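Shared Load, Unequal Partners: Phúc Kim on Carrying a Table With a Humanoid

Two-party carrying is an old problem in manipulation research, and most published work replaces the second party with a force sensor on a bench. Phúc Kim's project, Woo, uses a person. The load is a light table with a pale green top, taken by its short ends.

"A table is a rigid coupling," Kim said when we spoke on a Monday afternoon. "Whatever the person does at one end arrives at the robot's wrists a few milliseconds later. You get intent for free, but you get noise with it."

The controller estimates the partner's intended velocity from wrist forces alone. No speech or gesture input is used. Kim's group logged 800 carries for training and held out a further 220 for evaluation.
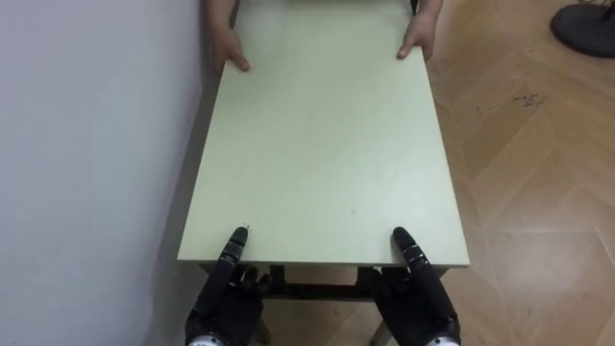
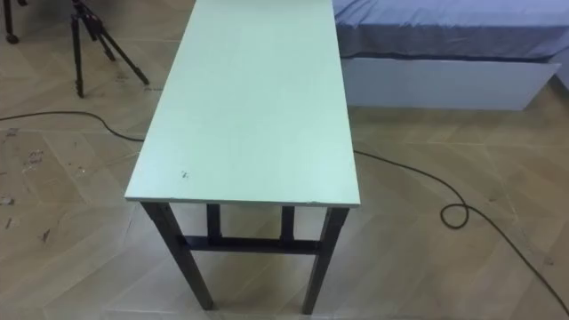
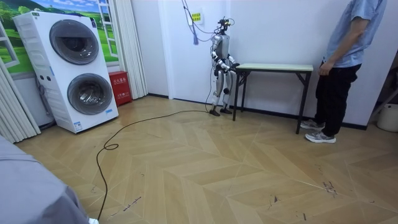 Vedholm Laboratory, Physical Interaction Group

The main result concerns grip. Earlier versions closed every finger with equal force, and the estimator read small finger slips as commands from the partner. The current version favors a pinch, with one finger extended along the top surface and the others underneath. "The top finger is mostly a reference," Kim said. "It tells us whether the board is tilting or translating. Those two look very similar at the wrist."

Oana Marinescu, who wrote the estimator, is more cautious about what the numbers show. All training data came from one table. "Change the stiffness of the top and you change the signal," she said. "We have not tested glass or anything with a drawer in it."

Turning remains the weak case. When the partner starts to rotate, the robot can read the motion as a sideways step for the first part of the turn, and the person feels this as resistance. Marinescu is adding a short delay before the robot commits to either reading. The cost is a slower start on straight carries, and she has not settled on a value.

The next round of trials, planned for August, will use a heavier table and partners who have never worked with the robot.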